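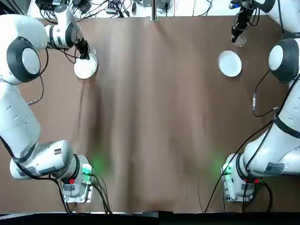
About Sistia

Sistia rents tableware for parties, school lunches and office events. Iraís Zepeda and Dario Lombardi opened the shop in July with 260 plates and one shelf of cups. Today we have 800 plates, most of them round and white, as our customers ask for these the most.

We also offer small clear cups for juice or dessert, and brown paper by the sheet to cover your tables. The paper can have some folds when you open it. Please smooth it by hand before you put the plates.

The smallest order is 10 place settings. You can return everything unwashed, we wash it here. For weddings, please write to Dario early, and tell him the number of guests.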